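Group project report: is the Juketti bin-picking kit worth renting?
Eltham site, robotics option, group 2

The Fledon brochure says the kit can be "picking within 60 minutes of unboxing". We were asked to check that claim and say whether the department should pay 3,384 for a year of it. Our short answer is not yet.

Setting up took us two afternoons. Most of that went on the software licence, and the brochure does not mention that the bin has to be fixed down by the customer. We used spring clamps.

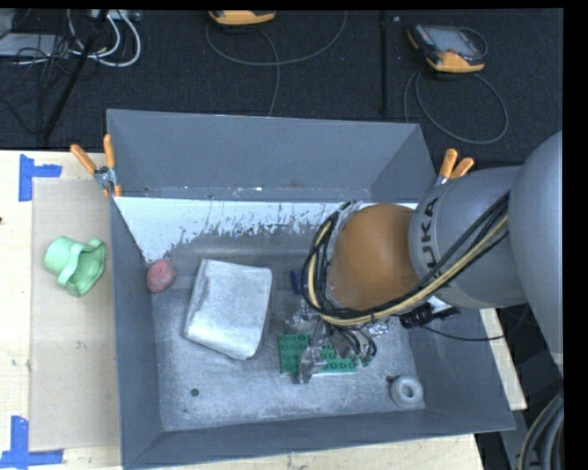 Page last changed: 2026-01-30

For the trials we put mixed items in the grey bin, among them a silvery package, a green studded plate and a ring with a hole in it. Fledon's own demo uses identical boxes, which seems a generous test to set yourself.

We planned 600 picks. The software logs a pick as good once the gripper closes – whether or not it is holding anything – so we stopped trusting its score on the first day and kept our own tally by hand. The two did not agree, and the kit's figure was always the higher one. The logs are in Appendix B.

Crumpled wrapping and items close to the walls gave the most trouble. Michalski, the reseller, blamed our lighting. We changed the lighting and saw no clear difference.

Still to do in February: repeat the wall tests with the older gripper and ask for a price without the support plan.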